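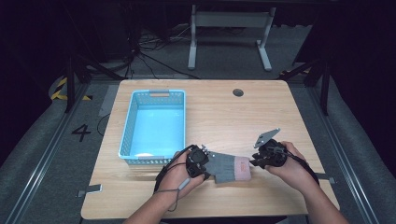

Figure 1. Blue plastic basket with perforated sides, on a wooden table.

Household Waste Sorting in a Shared Residence: A Study of Remadlow Hall

Submitted by Babita Vishwakarma
Project guide: Jitendra Ahuja

1. Introduction

Remadlow Hall houses postgraduate students in 18 shared flats, each with its own kitchen. Under the residence rules, every flat is required to separate food waste, paper and mixed recycling before carrying it down to the bin store. The Residence Office reported in September that much of the recycling sent for collection had been refused owing to food waste in the paper bins. The present project was undertaken to find out how residents sort their waste, and why the rules are not followed more closely.

2. Background

The residence changed its waste contractor at the start of the academic year. The former contractor, Bestdale, accepted all dry recycling in one bin. The present contractor, Dosia, requires paper and card to be kept apart from plastic and metal. A notice describing the change was sent by email to all residents, and a printed copy was placed beside the lifts. Residents who arrived after the start of term did not receive the email.

3. Method

All flats were invited to take part, and 7 agreed. Each flat kept its waste in separate bags for 2 weeks. The bags were weighed in the bin store at eight in the morning, before collection, and were then opened and checked for items placed in the wrong bag. A short interview was held in each kitchen at the end of the period. Names and flat numbers were removed from the notes before they were written up.

4. Findings

Food waste made up the largest share by weight in every flat. The most common error was the placing of used takeaway boxes with clean card. Residents generally believed that a box marked with a recycling symbol could be recycled in any condition. Glass was sorted correctly almost without exception.

Space was mentioned in most interviews. The kitchens were fitted with a single bin under the sink, and residents had made their own arrangements for the remaining waste, usually a carrier bag hung from a door handle. These bags were often emptied together – particularly at the end of the week, when several residents were away.

5. Recommendations

It is recommended that the printed notice be moved from the lifts to the kitchens, and that it state plainly that soiled card belongs with general waste. New residents should be given the same notice with their keys. The Residence Office may also wish to provide a second container for each kitchen. A sum of 3,000 rupees from the Joshi Fund for student projects remains unspent and could be put towards a trial.

6. Limitations

The flats taking part did so by choice, and their residents may have sorted with greater care than usual during the study. No weighing was carried out during the examination period.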